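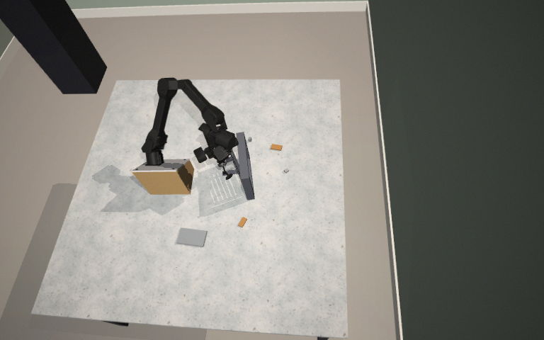 Robotic tabletop tidying

Robotic tabletop tidying is the sorting, moving and putting away of small objects on a flat surface by a machine, usually a single arm with a gripper. It covers household chores such as clearing a desk or a kitchen counter, and shop-floor chores such as returning loose parts to a tray. Much of the development work is done in simulation, with an arm on a pedestal, a tabletop and a few plain blocks and panels standing in for real objects.

As of 2023, machines can do parts of this work under set conditions. General tidying in an ordinary home, where the objects and their places change from day to day, is still done almost entirely by people.

Background

Factory arms have moved parts from one place to another for decades. In most of those jobs the part arrives at the same spot and at the same angle each time, so the arm can repeat a stored motion. Tidying is harder to program this way. A block may lie flat, stand on end or rest against something else, and the machine has to work out where it is before reaching for it.

Interest in household use grew as cameras and computing hardware became cheaper. Early systems were mostly limited to picking up objects whose shape was already stored in the software. Later ones learned from recorded demonstrations, in which a person guides the arm through the chore many times, or from repeated trials in a simulator.

Work in simulation

A simulator computes how the arm, the table and the objects would move and touch. Trials can run without supervision and nothing is damaged when the arm knocks something over. Size, color, lighting and starting position can be varied from one trial to the next, so that the software does not come to depend on one layout.

The main weakness of the method is contact. Friction, soft surfaces and small amounts of give in a gripper finger are hard to compute well, and a grasp that holds in the simulator may slip on a real table. Developers call this the sim-to-real gap. Rigid blocks and slabs suffer from it less than cloth, food or cables do.

The Kimetti trials

Kimetti is a set of tabletop chores written by Ineke Van den Broek and Ladi Tamuno at the software firm Gillosent. It was released on September 5, 2023. Each chore gives a starting layout and a finished layout, and the arm is judged only on whether the finished layout is reached within the time limit.

The first round consisted of 1477 simulated trials, followed by 400 on a physical arm. Tall, narrow objects caused the most trouble in both. The gripper has to come in close beside them, and a light touch from the wrist or a finger can push them over before the grasp is made. Flat slabs were the next most difficult group, as they give the fingers little to hold unless they are first pushed to the edge of the table.

Achilleas Stefanou of Briteo, a maker of packing equipment, criticized the trials for leaving out clutter. In his view a table with a handful of separate objects says little about a workbench at the end of a shift. A second version, planned for November, was to add two chores with objects piled on top of each other.

Household use

No general tidying arm is in common use in homes. Cost is one obstacle, and so is space - a fixed arm takes up part of the surface it is meant to clear. Mounting the arm on a wheeled base solves the second problem but brings in others, including balance and safety around children and pets.

Speed is also a limit. An adult can clear a few blocks from a table in seconds. An arm that must look, plan, reach and check may take several times as long.

Shop-floor use

Results have been better in workshops, where the range of objects is known. The fittings company Arabzadeh has used two arms to return parts to storage trays between jobs. Roel Willems, who oversaw the installation, reported that they worked well with rigid parts, while bagged parts and anything tangled were still left to staff.

See also

Bin picking
Domestic robot
Motion planning
Robot end effector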